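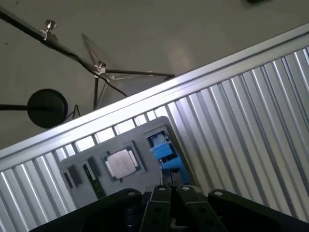 Cusetti PC Assembly Kit: Parts Tray and Finger Set

Rating: 4 out of 5
Reviewed by Jacobus Pillay, 9/25/21

We bought the Cusetti kit to practice desktop computer assembly with a robot arm. It comes with a molded gray tray and a pair of narrow finger plates. You supply the arm, the gripper and the computer. Ours cost $382 with shipping.

The tray is the best part. The processor and the memory module each get their own recess, so the arm can go back to the same spot every time. The memory slot is long and fairly deep, and it took me a while to get a clean grip on the module. The processor was easier than I expected. I ran 106 picks on it and dropped two.

The fingers have several round holes along their length, so you can move things if the first setup doesn't suit you. The screws or pins at the tips are small. Buy spares.

The manual is 12 pages and skips the part about setting grip force. I emailed Callila, the seller, and Kuldeep Pant sent me a table of starting values the next day.

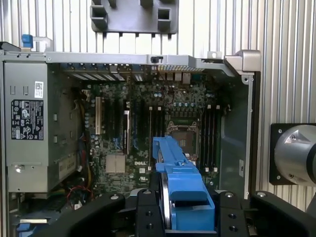 Working inside the case

We used a Dell tower laid on its side. The blue plastic drive carrier is stiff enough to hold firmly, but it is wide, and the gripper takes up a lot of room once it is down over the motherboard. Plan your path around the power supply and keep the wires tucked away. I would like a longer set of fingers for this job. Callila lists one at $300, too much for two pieces of metal.

Good for a training bench. I would buy the tray again.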